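Tarkmont folding kit, anyone else trying it?

bohdana_h
We've had the Tarkmont kit on hire since Sunday, the arm with the two black fingers and the blue work surface, and I've grown rather fond of it. I've been giving it tea towels (the yellow checked ones).

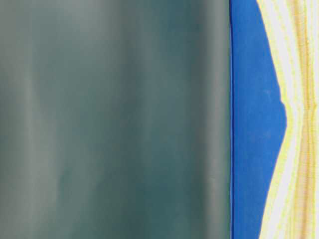
Setting up took me 50 minutes with a pot of tea, and the Stisley helpline was ever so patient with me.

filippos_v
Glad you're happy, but 15 towels an hour is what I got, and my mum beats that while watching telly!

bohdana_h
Fair enough, Filippos, though I'm after tidy more than quick. I like a good square towel on the shelf. 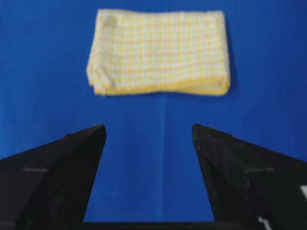 I do wish they'd let you save more than 6 folds, mind.

severyn
Sorry, I'm with Filippos. I sent mine back after 2 weeks and don't miss it.

sulastri
Does it cope with napkins, Bohdana? I'd want it for those.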